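Jonwood Community Forum > House and Garden > Floors, Walls, Ceilings

Thread: Squeaky floorboards over the hallway, screws or talc?

gumleaf_6
Posts: 31
Evening all. We have a 1950s weatherboard place with cypress boards straight onto hardwood joists. The hallway has squeaked since we moved in and it has got worse over winter. Worst bit is a strip outside the bathroom door, two boards wide. I can get under that end of the house if I lie flat, but there isn't enough room to swing a hammer.

I've read everything from talcum powder to ripping the boards up. I don't want to sand and recoat the hall again if I can help it. What have people done that lasted?

brickveneer
Posts: 402
Screws from the top. Find the joist, predrill, countersink, 65 mm screw, fill the hole with coloured putty. I did our whole lounge in a weekend and it has been quiet for six years. Talc is a waste of time. It works until the first time you mop.

Pellmell
Posts: 1188
Disagree with screws from the top as a first step. If the boards are secret nailed or the finish is in good nick you will see every one of those holes, putty or no putty. Putty on cypress goes a different colour to the timber after a year or two.

If you can get underneath, even on your back, do it from underneath. Have someone walk the hall slowly while you listen with a torch. Most of the time there is a gap between the joist and the board and you can see it close up when they step on it. Put glue on a thin packer and slide it in until it is snug. Don't belt it in or you will lift the board and make a new squeak next door. 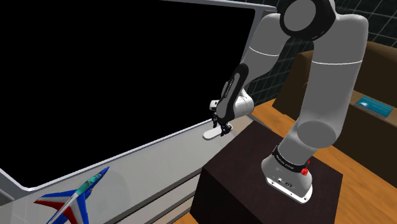 Re: Squeaky floorboards over the hallway, screws or talc?

brickveneer
Posts: 402
He said he can't swing a hammer under there. And a packer will work loose if the joist is still drying out or moving. A screw pulls the board down and holds it there.

Pellmell
Posts: 1188
You don't need a hammer for a packer, you push it in with your thumb. That's what the glue is for. As for movement, a screw into a moving joist will squeak on the shank sooner or later. I've had that in two houses.

tidewrack
Posts: 57
Before either of those, check the stumps. Ours squeaked outside the bathroom as well and the cause was a stump that had dropped. You could slide a paint scraper between the top of it and the bearer. Stump got packed, squeak went. Bathrooms leak, the ground gets soft, and that end of the house goes down first.

gumleaf_6
Posts: 31
Thanks. I hadn't thought about stumps. I went under this arvo with a torch. The stump nearest the bathroom is concrete and looks tight to the bearer, but the next one along has a gap I can get a coin into. The ground is dry at that end. There are also 2 joists where the boards lift off when my partner walks over them.

tidewrack
Posts: 57
That gap is worth fixing first. Ant cap still in place? If you pack it, the packer goes between the cap and the bearer and you want something that won't crush. Fibre cement offcuts are fine. Don't use softwood.

Olszewski
Posts: 733
Agree with fixing the stump first. I'd leave it a couple of weeks after that before touching the boards, as they may settle and you'll have fewer to do.

On the glue question, use a flexible polyurethane construction adhesive and not PVA. PVA goes brittle and you're back where you started.

Has anyone mentioned humidity? Our hall gets noisy every winter when the ducted heating is on and goes quiet again by February. I measured 31 per cent in there one night. If yours is seasonal, the boards are shrinking and opening up at the tongues, and no packer is going to fix that part.
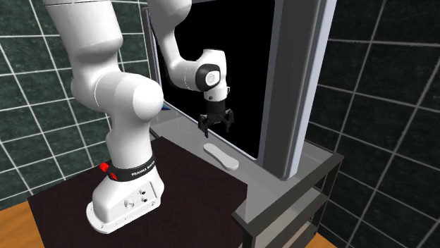 Replies 9 to 14 of 14

gumleaf_6
Posts: 31
We do run the heater most nights, so that could be part of it. Ant cap is there and looks sound. I've got fibre cement left over from the laundry so I'll use that.

brickveneer
Posts: 402
Fair enough on the stump. I still reckon you will end up with a few screws in it. If you do, buy the trim head ones. The hole is much smaller than a normal countersunk head and you can hardly pick it once it's filled.

Pellmell
Posts: 1188
Trim heads are better, I'll give you that. I'd still want them on the edge of the hall and not down the middle where the light hits.

mopbucket
Posts: 12
I used talc in my rental and it worked for me. Brushed it into the joints with a dry paintbrush, walked on it, swept up the rest. Had to redo it every few months. Not a proper repair, but it cost me next to nothing and the landlord wasn't going to do anything.

Olszewski
Posts: 733
Talc is all right if the noise is board on board. It does nothing if the board is moving on a nail, and most of them are.

gumleaf_6
Posts: 31
Update. Stump is packed and I glued packers in at both joists. Left it overnight with everyone using the back door. The strip outside the bathroom is quiet. There is still one board near the linen cupboard that creaks if you step right on the end of it. I'll leave that one until the weather warms up and see if it stops by itself. If it doesn't I'll try a trim head screw close to the skirting.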